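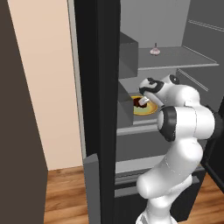
Robot arm over a yellow plate in an open refrigerator (computer rendering).

Mastdale Car Culture Survey
Progress report to the Pramanik Fund
11/3/24

Where we stand

The grant asked us to record the cruising, swap meet and custom shop life of Mastdale before more of it goes. We said we would tape 50 interviews and put on a display at Surkwood. The interviews are in decent shape. The display is not, and I would sooner say so now than in the final report.

Interviews

All 50 are taped. That number looks better than it is. A good share of them are men in their seventies telling the same story about the same drag race on Jolcombe Road, and in every version the teller's car won. We have a '57 Bel Air beating a Plymouth Fury, a Fury beating the Bel Air, and a pickup with a Buick engine beating both. I have no way to settle it and have stopped trying. The tapes are useful for other things: what a paint job cost, which parking lots the police left alone, how people got hold of parts before the speed shop opened.

The lowrider club interviews are the strongest part of the collection. Members brought receipts, build sheets and in one case a box of upholstery samples, so there is something to check the talk against. The import crowd has been harder. They are younger, they have most of their history on dead web forums, and they don't see why a survey wants it. I am not sure our pitch to them is any good. We have 5 interviews from that side and should have more.

Photos and papers

Scanning is behind. The scanner we bought with the first payment handles loose prints well and albums badly, and most of what people lend us comes in albums. We now shoot the album pages on a copy stand, which is slower. Loans are logged in and out, and everything due back by the end of November will go back on time.

I would also caution against the claim in our own application that the survey would "map every garage in Mastdale." We have addresses for the ones that advertised. The ones that mattered to most of our speakers never did, and sat behind somebody's house.

The Surkwood display

The plan was 3 cars on the floor for 2 weeks. The hall's insurer wants drained tanks, disconnected batteries and drip pans, all fair enough, and then a fee per car that was not in anyone's budget. Two owners are still willing. The third has pulled out after reading the loan form – having read it again myself, I don't blame him. It was written for paintings.

We could show two cars and fill the space with panels. We could also hold the thing outdoors in the lot for one afternoon and let people bring what they drive. I lean toward the lot. A roped-off coupe under fluorescent lights says very little about cruising, and the hall's visitor forecast strikes me as wishful.

Money

Spending on transcription is over the line we set for it, mostly from tapes made in working shops with a compressor going. Travel is under. I am asking to move the difference across, with no change to the total.

What we need from you

A yes or no on the outdoor version, and approval of the transfer. The remaining album work and the finding aid can go ahead in the meantime. The transcripts still need a second read for part names, which the typists tend to guess at.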